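Search tickets
Search
Print this ticket | E-mail this ticket

Ticket 633 – Trail camera photos out of order after import
Product: Tenarent survey module, Voltovance cellular trail cameras
Site: Mollmont lease
Opened: April 10, 2022
Status: Resolved, one item open

Problem as reported

Photos from the Mollmont bait-site survey sort wrong after import. Night photos of does and fawns land in the middle of the day, and the buck-to-doe report will not run. The error reads "Session overlap." The survey itself was run in August under the usual protocol, one camera per bait site. The cards were copied over the winter and the originals were kept.

Customer has already reinstalled the module and imported again. Same result.

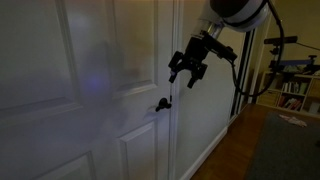 Log

Entry 1. Asked for the raw files from one good site and one bad site. The header on the good site matches the info strip stamped on the photo. On the bad site the header is 12 hours off and the strip is correct. Moon phase on the strip also checks out, so the camera clock was set right.

Entry 2. Asked for firmware versions. Nine cameras on the lease. Six are current. The other 3 were bought used and still carry the old build, which writes the header in 12-hour format and drops the PM flag. The import reads the header only and ignores the strip.

Entry 3. Tried the time shift tool on a copy of the bad folder. It moves every photo by the same amount, so the afternoon photos come out right and the morning photos come out wrong. Do not use the shift tool for this fault. Customer told to discard that copy.

Attachments

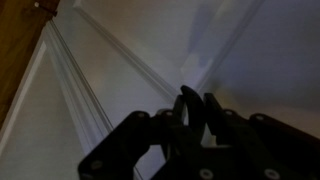

Room corner at the ceiling, white crown molding

Entry 4. Sent the header repair script. It reads the strip on each photo and rewrites the header to match. Limit is 3000 photos per batch. The Song Creek site is over that and has to be split by date before running.

Entry 5. Customer ran the script on two of the three sites. Sort order is correct and the overlap error is gone. Antlered bucks can now be tagged as unique animals across sites. The third site stopped partway with "Strip not found." Those photos have fog on the lens and the strip reader fails on low contrast. Set contrast to High in the script options and rerun.
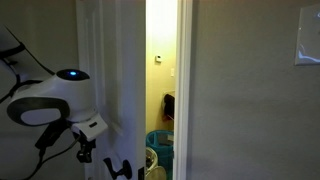
White paneled door, partly open

Entry 6. Third site finished. A few photos were still rejected and were dated by hand from the photos before and after. Report runs. Fawn recruitment figure changed slightly from the one the customer worked out on paper – the paper tally had some of the same does entered under both morning and evening.

Resolution

Update the older cameras before the next survey. Format the card in the camera after the update, then take a test photo after noon and check the header before putting the unit out. Keep the original cards until the season report is closed.

Open item: import should warn when header and strip disagree. Passed to development, no date set.

Print this ticket | E-mail this ticket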